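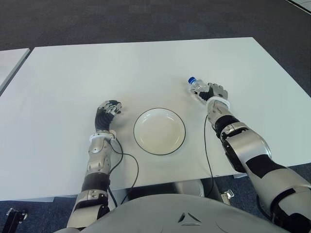 White table, gray carpet.

I have been keeping track of what I spend on lunch since March. My friend Recep bet me I was spending more than I thought, and he was right. The total for the first stretch came to $1,667, and that was only weekday lunches plus the coffee I usually get afterward.

Most of it went to two places. One is Canpolat, the lunch counter across from my office, where a soup and half sandwich is a little over 14 dollars before tip. The other is Brodwood, which does salads by weight. I have a heavy hand with the chickpeas and it adds up.

So I started bringing lunch from home. The first two weeks were rice and beans, which I got sick of by the fourth day. After that I asked Ferhat Bayram at work what he does, because he has brought his lunch every day for as long as I've known him. He cooks one big pot of something on his day off, freezes half, and eats the rest. Lentils mostly. He gave me his recipe and it takes 20 minutes of chopping if you are slow with a knife, and I am.

Some notes so far:

Lentils freeze well. Potatoes don't – they go grainy, and I threw out three containers of stew before I gave up on it.

Buy containers that are all the same size. I had a drawer full of lids that fit nothing.

Keep hot sauce at your desk.

I still go to Canpolat once a week. They do a lamb stew in cold weather that I can't make at home, and I like getting out of the building. I put that in the budget as its own line now, 52 dollars a month, and so far I have gone over it once.

Groceries did go up, so the savings are smaller than I hoped. I'll post the real numbers when I have a full year of receipts. Recep wants to see the spreadsheet too. He says I forgot to count the vending machine, and I did.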